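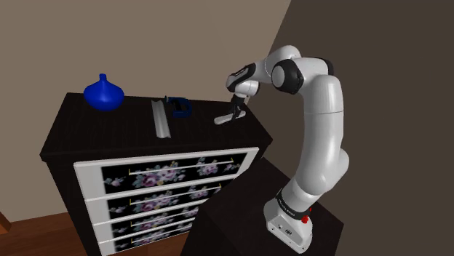

Dark wooden dresser, with a dark pedestal table in front.

Buying and looking after dark wood furniture: questions we get asked

We run a small second-hand furniture shop in Fodden and the same things come up at the counter every week. Our answers are a bit grumpy. We've read a lot of labels.

Is dark furniture better quality than light furniture?
No. Dark is a colour. Plenty of cheap pine has been stained to look like something dearer, and a good stain job will fool most people from the front. Pull a drawer right out and look at the side and the underneath. If the wood there is pale and the front is nearly black, you're looking at stain. That's fine, as long as the price agrees.

The ad says "solid wood". Can I believe it?
Sometimes. We've seen it used for veneer over chipboard, for solid legs under a veneered top, and once for a cabinet that was mostly cardboard at the back. Ask the seller which parts are solid. If they get vague, assume the legs.

How do I tell veneer from solid timber?
Look at the edge of the top. On a solid board the grain on top carries over to the end. On veneer it usually stops at a line or a strip. Very dark finishes make this hard, so take a torch and hold it low across the surface. And veneer isn't a dirty word. Some very nice old pieces are veneered and will outlast anything sold flat in a box.

Is it worth paying $800 for an old dresser?
It depends on whether the drawers run. We'd take a scratched one with smooth drawers over a shiny one that sticks. Open every drawer, including the bottom one, and put some weight in it if the seller will let you. "Antique" on a tag means very little by itself. Ask how they know.

What about the Brititz certificate of age?
You get a printed sheet saying the piece has been assessed. We asked for details of how it's done and were sent the brochure again. We wouldn't pay extra for it.

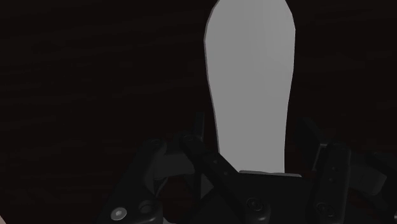

Nearly black with a faint reddish-brown cast. The grain hardly shows.

Why does my black-brown table always look dusty?
Dust is pale and your table isn't. The same amount would be sitting on an oak top and you'd never see it. A soft cloth, barely damp, then a dry one. Sprays promise to "repel" dust. We tried a can of Skelitz on half a tabletop for 16 days and left the other half alone, and we couldn't pick which was which.

Do I need to feed the wood?
The wood is dead and has been for some time. Oil and wax change how the surface looks and can give it a bit of protection, but nothing is being fed. If the piece has a sealed finish, oil mostly sits on top and goes sticky. Wax once or twice a year is plenty, and many modern finishes don't need it at all.

Can I get rid of white rings?
Often, if the mark is only in the finish. Give it a few days to see if it fades by itself. After that, try a little paste wax rubbed gently along the grain. You will find people online swearing by mayonnaise, toothpaste, ash and a hot iron. The iron does work now and then. It also wrecks tables, and we get offered those tables.

Do scratch pens work?
From across the room, yes. Up close you'll see a line that is a slightly different brown. Buy one shade lighter than you think you need, test it on the back, and wipe off the extra straight away. Don't bother on deep gouges – that's a job for filler, or for a lamp.

Should I strip it and start again?
Think hard first. Stripping a dresser took one of us seven weekends, and there was a patch of filler under the old finish as big as a hand. If you just dislike the colour, live with it through a winter before you decide.

Is the five-year Kandasamy protection plan any good?
Read the exclusions. The copy a customer brought us in November left out scratches, heat, sunlight, pets and "normal use", which didn't leave much. It cost $77. A tin of wax and a few coasters cost less.

Do you deliver?
Yes, within Fodden, ground floor only. Please measure your doorway. Then measure it again, with the door on.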